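Notes from the bench: looking after the two-arm cell

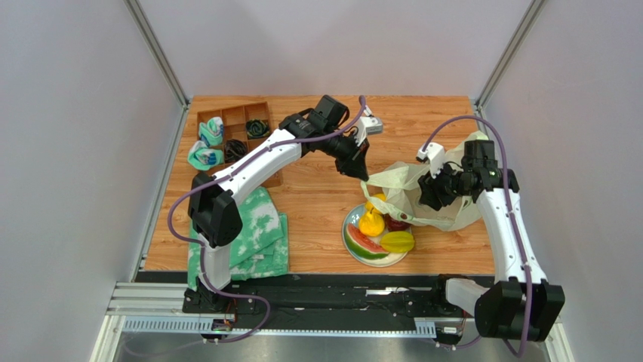 Right, where was I? Last time I promised I'd write up how we keep the two-arm cell going, and then the left wrist started grumbling and I spent the time doing it instead of writing about it. So you're getting the fresh version, with oil still under my nails.

For anyone who has joined the list since the spring: the cell is the one in the back workshop at Sturmont, two arms on a shared front rail, and the job it's been on lately is bagging. One arm holds the bag open, the other does the fussy bit. Bags are horrible things for a robot. They fold, they cling, they go somewhere different each time, and every small slackness in the machine shows up at the fingertips. I used to think our bag trouble was all software (sorry, Valentin!) and a good half of it was bolts.

Which brings me to the morning check. I do it with the power off and a mug of tea well away from the rail. First I take hold of each base and give it a proper shove, side to side and then front to back. You're feeling for a click. If there is one, the mount bolts want doing up, and you do them in opposite pairs, a bit at a time, the same as a car wheel. Then I work up the arm, wiggling each joint, and finish at the gripper with the fingers closed. Robel Mamo likes to go the other way, from the fingers down. We have agreed to disagree.

The purple tubing is what gets the most questions, so here goes. It runs up each arm and keeps the lines to the wrist together, and nearly every odd fault we've had this year has come back to how it was lying. Too short and it tugs on the camera at full stretch. Too long and the slack droops on to the table and sweeps things about. We leave a good loose loop out at the elbow and then move the arm by hand to all its worst corners before we trust it - reach right across, fold right back, twist the wrist both ways. If the tube goes tight anywhere, start again. It's dull and it takes ages and I have never once regretted doing it.

The black covers on the elbows are a newer habit. Solange Texier talked us into them after crumbs and lint got into places they shouldn't, and she was quite right. They do need looking at, though. The pleats rub against themselves and you can get a worn patch on the inside where it doesn't show. I turn mine inside out every four weeks, brush them down and check the folds with a torch. Don't put them in the washing machine. I did, and I now own one very small cover.

Cameras next. There's one at each gripper, and they stick out enough to get knocked, so they do. A camera that has turned by a hair will still give you a lovely picture, and the arm will then reach confidently for a spot just beside the thing it wants. If you're seeing neat, repeatable misses, look at the bracket before you touch any settings! I've put a dab of paint across the bracket and its screw on both sides, and if the two halves of the dab don't line up I know somebody's elbow has been in there. Then it's a wipe of the lens with a dry cloth, and a quick run with the printed target.

Now, that grumbling left wrist. It was a dry scraping noise, only when turning under load, and it came and went. Régis Tanguy came over with his stethoscope (an old one, he got it at a car boot sale and he's terribly proud of it) and had it down to the last covered joint in no time. The joint itself was fine. A cable clip had worked round and was touching the housing at one end of its travel. We moved the clip, put a strip of felt tape behind it, and ran the arm through 60 slow turns with Régis listening the whole way. Not a peep. I'd already ordered the new bearing from Boyer by then, so if anyone needs one, shout.

While it was apart I redid the connectors under both bases. They sit low down where you can't see them without kneeling, and that's why they get forgotten. Unplug, look for bent pins, plug back in until you feel it seat, then give the wires a gentle pull. One of the right-hand ones had crept out a little way. It hadn't caused any bother yet, but it would have picked its moment.

After all that we put it back on the bag job with the fruit, the plate and the usual clutter in reach, and let it go for over 43 goes without stepping in. It fumbled a few. The star fruit is still a pest, all those ridges, and Valentin has ideas about the grip that I'll leave him to explain. But the misses were messy ones, all different, and to me that says the machine is straight and the rest is for him to sort out. He has taken this very well.

A few odds and ends. The spare finger pads are in the Dranik tin, second shelf, and please write it down if you take the last pair. Monique Deschamps has the long hex keys and says she'll bring them back. The rail is due its clean in September, so if you want to see how the grooves get done, come along and bring a soft brush, and I'll find you a bit of rail to yourself.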